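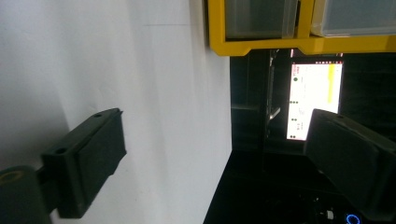

*Fig. 1. Smooth white surface under uneven light, gray on the left and brighter toward the right edge.*

# White Walls and Reading Light in Two Study Rooms

## Background

Our project looked at whether the color of a wall changes how much light reaches a desk. The Brovdale branch library has two study rooms of the same size, side by side, each with one window facing the parking lot. Students complain that the rooms are dim in the late afternoon. The library was planning to repaint anyway, so we asked if one room could be done first and the other left in its old tan color until we had finished.

White paint reflects more of the light that hits it, which is the usual advice in the books we read. We wanted to know if the difference would be large enough to matter to someone sitting down with homework.

## Method

Room A was painted with Flamovano flat white, bought from De Graaf, the paint store in Mutport. Room B stayed tan. The desks, chairs and ceiling lights were left alone in both rooms.

We borrowed a light meter from the physics department and took readings at four spots in each room: the desk by the window, the center of the table, the back corner, and the shelf next to the door. All readings were taken at 4 p.m. during April with the blinds open. The meter was laid flat with the sensor facing up. Whoever took the reading stepped back first — on our practice day we kept throwing shadows on it, and those numbers were thrown out.

## Results

At the window desk the two rooms were almost the same. The average was 341 lux in Room A and 340 lux in Room B, a gap smaller than the meter can be trusted to show. Most of the light there comes straight in from outside, so the walls add little.

The back corner was different. Room A was clearly brighter on every visit, and on cloudy days the corner in Room B was hard to read in without the ceiling lights. The shelf by the door showed the same pattern, but weaker. The center of the table fell between the two.

## Problems

The tree outside Room B leafed out during the project and may have blocked light near the end. We did not measure the tan paint on its own, so we can't say how much of the effect was color and how much was years of dirt. Room A also had glare on sunny days near the window. Two students moved seats over it.

## Next Steps

The library plans to paint Room B this summer. We would like to repeat the readings there with the same meter and the same four spots, and add a morning set.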